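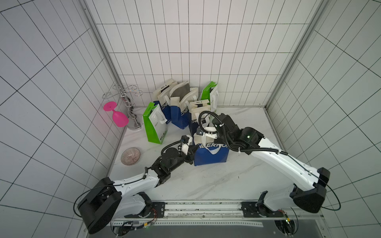

## 4. Working at the Sima Bag Cell

This section applies to all staff assigned to the bag cell in the gift and packaging area at Daltby. It covers preparation of the cell, loading, running, stops, and the duties of the people who work beside it. Mechanical service is covered in Section 7 and is reserved for trained maintenance staff.

### 4.1 What changes for staff

Before the Sima cell was introduced, paper bags were sorted, turned, and set out by hand at the packing benches. The cell takes over the repeated picking and placing of bags. The following duties remain with staff:

- choosing which bags go into the cell and in what order
- checking bags for damage, before and after handling
- wrapping and placing all glassware and other breakable goods
- deciding when the cell stops and when it may start again

The position formerly listed as Bag Sorter is now listed as Cell Attendant. Pay grade and shift pattern are unchanged. Attendants rotate between the cell and the packing benches within each shift, and the shift lead enters the rotation in Pernar before the shift opens. An attendant who prefers to stay at the benches may ask the shift lead to record this. The request does not need a reason.

Counts stored by the cell are used for planning stock and service. They are not used to compare one attendant with another, and shift leads must not post them on team boards.

> **Note:** Staff who have not completed the attendant course may watch the cell from outside the marked floor area. They may press the stop button at any time. They may not load, clear, or restart the cell.

### 4.2 Parts of the cell

| Part | Purpose | Who may touch it |
|---|---|---|
| Left arm and right arm | Grip, steady, and move bags | Maintenance only |
| Grippers and wrist cameras | Hold the bag and view it up close | Attendant, for cleaning only, with power off |
| Front rail | Carries both arms | Maintenance only |
| Work surface | Holds bags and other items during a run | Attendant, with arms parked |
| Tiled side and back walls | Enclose the work surface | Attendant, for cleaning only |
| Electronics below the rail | Power and signals for the arms | Maintenance only |

The arms work as a pair. In a normal pick, one gripper comes in at the side of the bag while the other reaches it from above. An attendant should expect either arm to move when the other appears to be still.

### 4.3 Before the shift

1. Read the handover entry in Pernar. If the last entry shows an open fault, do not continue. Call maintenance.
2. Check that the stop button is free of boxes, coats, and cleaning supplies.
3. Confirm on the operator screen that both arms are listed as **Parked**.
4. Look along each arm cable from base to gripper. A cable should hang in an open loop and should not be pinched at a joint.
5. Wipe the work surface with a dry lint-free cloth. Small specks on a pale surface can be left if they do not wipe off. Enter them in the log so that the next attendant does not spend time on them.
6. Wipe each wrist camera lens with the cloth supplied in the cell drawer. Do not use glass cleaner.
7. Select **Surface check** on the screen and wait for the result.

> **CAUTION:** Do not treat an indicator light on an arm or on the electronics as a sign that the cell is safe to enter. Use the screen status only. If the screen is blank, treat both arms as live.

If the surface check fails a second time after cleaning, leave the cell parked and move to bench work. Record the time the cell went out of use. Bench targets for that day are adjusted by the shift lead, and the attendant is not expected to make up the difference.

### 4.4 Loading bags

The cell accepts paper bags with rope or folded handles in mixed sizes and colors. Bags may stand upright in a group. They do not need to be in rows, and they may touch.

1. Press **Hold** and wait until the screen shows **Hold – both arms**.
2. Open the front guard.
3. Set the bags on the work surface toward the back and center. Leave the front clear enough for the arms to reach in.
4. Open the mouth of any bag that has been pressed flat. A partly open mouth is acceptable.
5. Turn printed fronts toward the rail where this can be done without crowding. A bag facing another way will still be picked, but the cell may ask for help with it.
6. Remove loose tags, tape, and receipts.
7. Close the guard and step back behind the floor line.

Bags are issued to the cell in batches of 50. The batch does not go onto the work surface all at once. Load a small group, let the cell work through it, and load again when the screen asks for more.

> **Note:** Bags with different trim may be loaded together. The cell sorts by the front print first and by color second. Where two designs share the same color, keep at least one printed front visible.

### 4.5 Glassware and other items in the cell

Certain jobs call for a gift item to be on the work surface with the bags, such as a stemmed glass, a small bowl, or a metal glass holder. The cell has no instruction to lift these items unless the job sheet says so.

1. Place the item toward a back corner or side edge, away from the bags to be picked.
2. Set heavy-based holders down first.
3. A stemmed glass may be laid on its side or leaned against its holder. It should not be balanced upright near a bag.
4. Mark the item as **Leave in place** on the screen.

> **CAUTION:** If a glass or bowl breaks inside the enclosure, press stop, leave the guard closed, and call the shift lead. The cell must stay out of use until the work surface and the joints between the tiles have been vacuumed. Do not sweep fragments toward the rail.

### 4.6 Running a job

1. Scan the job sheet. The job name and bag type appear on the screen.
2. Compare the bag type with the bags loaded. If they do not match, select **Return job** and correct the load.
3. Select **Start**. The arms leave the parked position at reduced speed for the first pick.
4. Watch the first pick from start to finish. The attendant should not serve another station during this time.
5. When the first pick is accepted, select **Continue**.

During the run the attendant may prepare the next group of bags, complete log entries, or assist at the nearest bench. The attendant must stay within sight of the screen. An attendant who is called away hands the cell to another trained attendant or places it on hold – leaving it running unattended is a breach of site rules, including during short breaks.

### 4.7 Requests for help

The cell will at times stop and ask a person to decide. Common messages are listed below.

| Message | Meaning | Action |
|---|---|---|
| Grip uncertain | The gripper cannot find a firm hold on the bag edge | Place on hold, straighten the top edge, select **Try again** |
| Handle caught | A handle may be around a finger or bracket | Press stop, call a second attendant, free the handle with power off |
| Front not read | The print is hidden or creased | Turn the bag or confirm the type by hand |
| Neighbor moved | A second bag shifted during the pick | Check both bags, then select **Continue** |

Requests for help are a normal part of the work and are not recorded as attendant errors. Where the same message appears again after the action has been taken, remove the bag and pass it to the benches.

> **CAUTION:** Work to free a caught handle requires 2 people. One frees the handle. The other stands at the power switch and does nothing else until the guard is closed.

### 4.8 Stopping and restarting

1. To stop in an emergency, press the red button. Both arms halt where they are and may be left reaching over a bag.
2. Do not push an arm by hand to clear it.
3. Find and correct the cause of the stop.
4. Close the guard and confirm that all persons are behind the floor line.
5. Release the button and select **Park both arms**.
6. Repeat the surface check before the next job.

Any person may stop the cell for any concern. No one may be asked to justify a stop in front of the team. The attendant records the cause in Pernar in plain words, and the shift lead reviews it before the end of the shift.

### 4.9 End of shift

1. Finish or return the open job.
2. Park both arms and confirm the status on the screen.
3. Remove bags that are creased, torn, or soiled and place them in the paper bin. Sound bags may stay on the work surface for the next shift.
4. Return glassware to the padded trays.
5. Complete the handover entry, including any part of the cell that sounded or moved differently from usual.

Faults reported to Zinine through Pernar receive a written reply within 48 hours. Until the reply is received, the affected job type is run at the benches. Suggestions about loading, messages, or the rotation may be sent by the same route under the heading **Attendant comment**, with a copy to the shift lead.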